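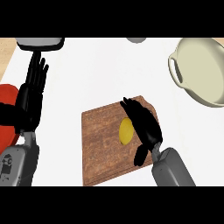 Simulation: zwei Arme, zwei Fünffingerhände, ein Schneidbrett, eine Zitrone.

Küchenhilfe auf Probe — Bilderseite zur Beschaffung

Gerendert sieht so eine Arbeitsplatte immer aufgeräumt aus. Die rechte Hand liegt dicht an der Zitrone, die linke steht mit gestreckten Fingern vor einem grauen Gerät. Ob daraus je ein Griff wird, den wir bezahlen wollen, lässt sich am Bild nicht ablesen.

Auf dem Tisch liegen zwei Angebote, eins von Pukley und eins von Lahtinen. Pukley rechnet mit fünf Monaten Lieferzeit, Lahtinen mit acht, und bei beiden fehlt der Posten für Ersatzfinger. Larysa Lysenko hat im März danach gefragt. Geantwortet hat bisher nur Pukley — mit einem Prospekt.

Für die Einrichtung sind über vier Wochen angesetzt, Schulung extra. Viera Dvořáček möchte vor der Unterschrift einen Versuch an unserer eigenen Theke in Hulen sehen, mit unserem Obst und unserem Licht. Solange der Termin nicht steht, bleibt die Zeile im Haushaltsplan gesperrt.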